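Setting Up and Using the Shared Breakfast Counter

Residents' Guide, Jesitora House

This page explains how to prepare a simple breakfast at the shared counter, how to leave the counter ready for the next resident, and how to report a fault. It applies to the kitchens at Jesitora House and at the Plunanham annex. Residents on the Overgaard corridor use the Plunanham kitchen and should follow the same steps.

Before you begin

Wash your hands at the small sink by the door. The large sink is reserved for dishes. Check the sign-up sheet for your time slot; each slot lasts 14 minutes, and two consecutive slots may be booked by residents who are cooking for guests. Bread, spreads and fruit are kept in the pantry on labeled shelves. Food that carries a resident's name is not for general use.

Making toast

1. Confirm that the toaster is plugged in and that nothing is resting on top of it.
2. Place one slice in each slot. Thick or hand-cut bread should be toasted under the broiler.
3. Set the browning level. A setting of 3 suits most sandwich bread. Frozen bread may be toasted directly, using the defrost button where the model has one.
4. Press the lever down until it catches, and remain in the kitchen until the cycle ends.
5. If a slice does not rise fully, unplug the toaster and wait for it to cool before lifting the bread out with the wooden tongs. Metal utensils must never be placed in a slot.

Serving

Take a plate from the open shelf and set it down before removing the toast. Butter and jam should be spread on the plate and not over the open jar. Sauces are supplied in squeeze bottles, which are refilled on Tuesday. Please hold the bottle clear of the food so that the tip stays clean, and replace the cap after use.
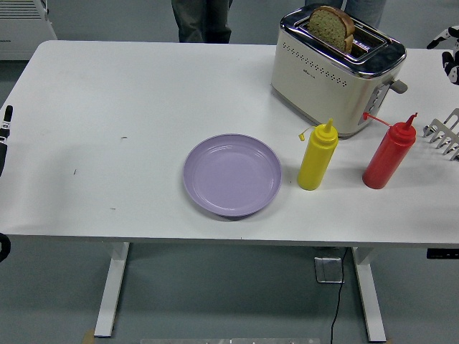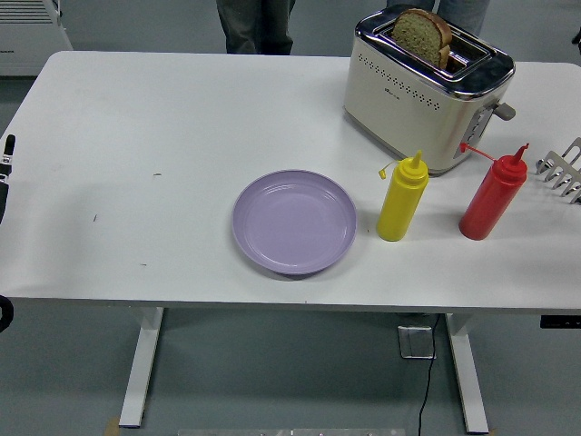 Items at the counter: toaster with bread (first picture); plate and squeeze bottles (second picture).

Cleaning up

Wipe the counter with a damp cloth, working from the back toward the front, and dry it with a paper towel. Plates go in the dishwasher with the rims facing the center. Squeeze bottles should be wiped around the nozzle and left standing upright.

The crumb tray is emptied at the end of each morning by the last person on the sign-up sheet. Unplug the toaster, let it cool, slide out the tray and shake it over the trash can – not over the sink, where crumbs collect in the drain. The tray may be washed by hand with mild soap and must be fully dry before it is put back.

Allergies

Residents who avoid gluten should use the toaster in the side pantry, which is kept for that purpose only. Toaster bags are available on request from Rezaul Majumder at the front office.

Reporting a fault

If an appliance smokes, sparks or fails to switch off, unplug it only if it is safe to do so and tell the front office at once. Do not attempt a repair. For minor faults, write the location and the problem on a maintenance card and place it in the box outside the laundry room. Rafsan Mondal reviews the cards each weekday at 9 a.m. and will post a note on the kitchen door if an appliance is to be taken out of service.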